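Meet the Robot That Pushes Blocks

What would you ask a robot to do if it was sitting right in front of you? Tidy your room? Finish your maths homework? At the Halvorsen open day in November, kids got to watch one tackle a job that sounds easy and is really quite tricky: moving coloured blocks around a board.

The robot's name is Bokunley, and it works at a bench with just one long finger. It has no thumb and no hand for grabbing. When Bokunley wants a block to go somewhere, it has to push!

Think about pushing a pea across your dinner plate with a chopstick. If you push right through the middle, the pea goes straight. Push a bit to one side and off it rolls. Blocks do something similar. Push a cube near its corner and it spins around as it slides, so the robot has to keep checking and changing direction, over and over, until the block gets where it's meant to be.

"Pushing is sneaky," says Priya Sorensen, one of the engineers who ran the demonstration. "You think you know where the block will end up, and then it turns on you. I love that part."
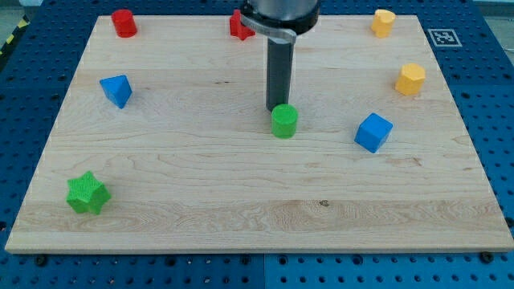

Bokunley's finger comes down close to the green cylinder. Can you find the other green block?

Each colour on the board comes in two different shapes. That means you can't just tell the robot "push the blue one", because it wouldn't know if you meant the cube or the triangle. You have to give it the colour and the shape together. Try this with a friend using things from your pencil case and you'll soon find out how careful your instructions need to be.

How does Bokunley know where everything is? It uses a camera and a computer program called Jelari. The program looks for patches of colour, works out the outline of each one, and picks a spot for the finger to touch. Then the finger moves a little and Jelari looks again.

All of this takes heaps of practice. Before the open day, Bokunley had made 3936 practice pushes, and Priya's team kept notes on every single one. In 2533 of them the block finished where it was supposed to. The rest went a bit wonky, but those are useful too! The team goes back through them to work out which shapes cause the most trouble. (Stars are the worst, with all those points.)

Tamsin Delacroix, who is nine, got to choose a job for the robot. She asked it to push the red star next to the yellow hexagon. "It went the long way around," she said. "I thought it was going to bump everything, but it was being really careful."

Words to know

Program: a set of instructions that a computer follows.
Prism: a solid shape with two matching ends and flat sides.
Engineer: a person who designs and builds things, and fixes them when they go wrong.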